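The Kiwi Cloth

Tomos Lloyd had driven nearly 200 miles in the Skoda with the back seats down, and the first thing he carried into his sister's house on Hallent Street was a bag of old curtains.

"You brought me curtains," said Rees, who had been up since five and had flour on her sleeve.

"I brought you fabric," said Tomos. "You said you needed fabric."

She had said so, back in November, on the phone, when she was full of the idea of making new seat covers for the kitchen. There were six chairs, every one from a different place, and she thought that if they all wore the same cloth they might finally look as if they had met before. Then the holidays came along, and the cousins, and a week of everybody's colds, and the chairs went on exactly as they were, with the stuffing showing at the corners and a cushion tied over the worst one.

So they put the kettle on and went through the bag. It took a good long while, the way it does when every piece belonged to somebody. There was the brown stripe from their mother's den, which Tomos wanted to keep and Rees did not. There was a bedspread with a scorch on it in the shape of an iron. There was a great deal of net. Rees held each one up to the window and said who had sat under it or spilled on it, and Tomos, who was older and remembered it all differently, corrected her, and the tea got cold and they made more.

It was getting on for lunch when she reached the bottom and went quiet.

"Oh," she said. "The beach house."

Neither of them had thought of it in years. It had only been a rental, two rooms and a porch, and it smelled of gas and wet towels, but their mother had hated the tablecloth that came with it so much that she went into town on the first day and bought her own. She had paid 10 dollars for it and talked about it all summer, as though she had gotten away with something. 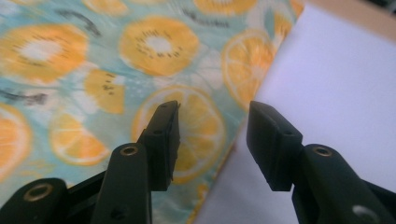
The kiwis were as yellow as ever. Tomos used to believe that was a mistake at the factory, because every kiwi he had ever met was green, and he had once argued the point with their father through an entire supper. The blue-green behind them still put him in mind of the shallow water off the porch steps, where you could stand and look at your feet.

"We can't cut this up," said Rees.

"It's been in a bag," said Tomos. "It's been in a bag under my stairs, next to the paint."

She smoothed it with the side of her hand, and then smoothed it again. He could see her working it out, how many chairs it would do and how much would be left over for the table, and he knew better than to help.

"Two chairs," she said at last. "Yours and mine. The others can have the stripe."

"You didn't want the stripe."

"Well, I want it now," said Rees, and went to find the scissors.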